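Dillow two-finger gripper kit, wrist-camera version

I sell these out of the Callow shared workshop, and the one on my own bench gets used most evenings for sorting panel parts - breakers, stop buttons, pilot lights, that sort of thing - into a tray. 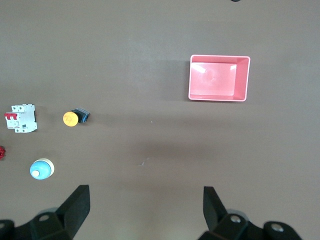 Hrefna Vídalín wrote in to say that her Dillow picks up square housings all day long but she had to slow the close speed way down before it would hold anything round, and could I please put that on the page. So there it is, and she's right! Anything with a dome or a mushroom head wants to squirt out of the jaws if you close at full speed. I run mine at the slow setting for round stuff and go back up for breakers.

What you get

Two black wedge jaws, the mounting brackets, the screws, a short cable and the little camera mount that sits at the wrist. The camera isn't in the box (I got tired of shipping ones people already had). The whole kit weighs 471 grams with the screws in, so check what your arm can carry before you order. Mine hangs off a secondhand Damgaard and it's happy enough, though I did have to turn the acceleration down.

The jaws open up to 35 mm. If your part is fatter than that, try grabbing it by a narrower bit. A stop button lying on its side can go by the switch body, which I like better than the cap anyway.

Putting it together

Give yourself an evening. Brackets go on first, finger-tight, then the jaws, then close the gripper by hand and see if the tips meet. Mine never meet on the first try. Nudge, tighten, check again. I once did all the screws up hard before checking and spent the next hour undoing them, with a coffee going cold next to me.

The driver board is a Cirkier, and it's the older connector with the clip on top. If you have the newer board you'll need the adapter, so tell me when you order and I'll throw one in.

About the camera view

You'll see the jaws along the bottom of the picture all the time, and that's how I want it. It makes lining up by eye so much easier. A matte bench top helps a lot too. I had a shiny one before and the glare drove my part finder nuts - glossy trays can still do it a bit, so I move the lamp around until it settles down.

Price and shipping

Ask for part 961 when you write. Kits ship in 2 weeks, a little quicker if I've already got jaws printed. Spare jaws are sold in pairs, and you can pick up at the workshop after 6 p.m. if you let me know first.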